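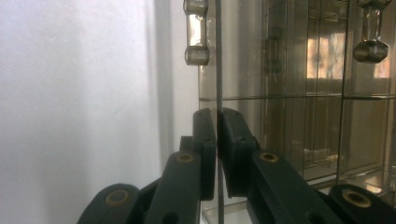
Hola a todos, contesto rápido desde el movil que entro a trabajar enseguida.

Senyo, lo tuyo me pasó a mí en junio con la incapacidad temporal. Casi calcado. Va por partes, abajo te dejo tu mensaje para que se vea a qué respondo.

Lo primero: no firmes la conformidad. La carta de Plivgate viene con la casilla de "acepto el recálculo" al final de la segunda hoja y parece un acuse de recibo. No lo es. Si la marcas, luego para reclamar la diferencia hay que pedir antes que anulen la conformidad, y eso son semanas. Yo la marqué. Pues eso.

Lo segundo, la base. Pídele a la empresa las nóminas de los 12 meses anteriores a la baja, las completas, con el desglose, no el resumen que manda Rulley. En el resumen juntan los pluses en una sola linea y ahí se pierde el de nocturnidad. A mí me faltaba justo ese y el complemento me salía 312 euros por debajo cada mes. Compara tu concepto 7 con lo que pone en la hoja de cálculo de la póliza. Si en la póliza está a cero, ya sabes de donde viene.

Lo tercero, el escrito. Una cara, no más. Número de expediente arriba, fecha de la baja, lo que te pagan, lo que crees que te toca, y copia de las nóminas. Nada de contar la enfermedad, eso ya lo tienen en el informe médico y solo sirve para que lo pasen a otro departamento. Me lo dijeron por teléfono tal cual. 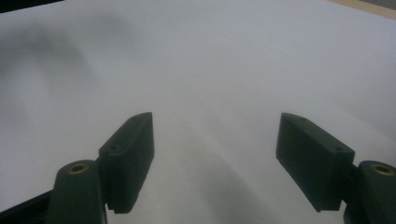
Y mándalo por Amegashie y también en papel. La plataforma te da un justificante con hora pero el enlace caduca, descargatelo en el momento. El papel con sello de entrada en la oficina de Matis, planta 2, por las mañanas. Llevad la copia hecha de casa que allí no fotocopian.

Sobre lo que preguntas del plazo: el de la póliza es uno y el de la prestación pública es otro, no los mezcles. El complemento lo paga la aseguradora porque viene en el convenio. La prestación va aparte y para eso tienes que hablar con la mutua o con la Seguridad Social, según tu caso. Yo de ese plazo no te digo nada porque no lo sé seguro, preguntalo con la carta delante.

Si alguien tiene el modelo de escrito en limpio que lo cuelgue, el mio está lleno de tachones. Y quien haya pasado por esto con contrato de media jornada que escriba, que a Senyo le vendrá mejor que lo mío. Yo estaba a jornada completa y no sé si el prorrateo va igual.

El 7/11/24, Senyo Appiah escribió:
> Buenas, soy nuevo en la lista. Estoy de baja por la espalda
> y me ha llegado una carta de Plivgate diciendo que
> recalculan el complemento y que a partir de ahora cobro
> menos. No explican por qué, solo una tabla con códigos.
> Estoy a media jornada, turno de noche.
> Tengo que devolverla firmada? Hay plazo para protestar?
> He llamado dos veces a Rulley y me dicen que es cosa de la
> aseguradora, y la aseguradora que es cosa de Rulley.
> Gracias de antemano, cualquier ayuda me vale.

Se me olvidaba, lo de que se pasen la pelota: pide a los dos la respuesta por escrito. Con un correo de dos líneas basta. A mí Rulley me contestó por fin cuando puse en copia a los de personal de Matis.

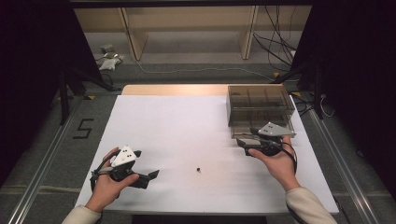
Mesa blanca con la caja de plástico ahumado al fondo, a la derecha.

Esta noche miro si encuentro la tabla de códigos de la póliza y la mando a la lista. El 7 y el de festivos los tengo apuntados, el resto ni idea.

Un saludo y ánimo con la espalda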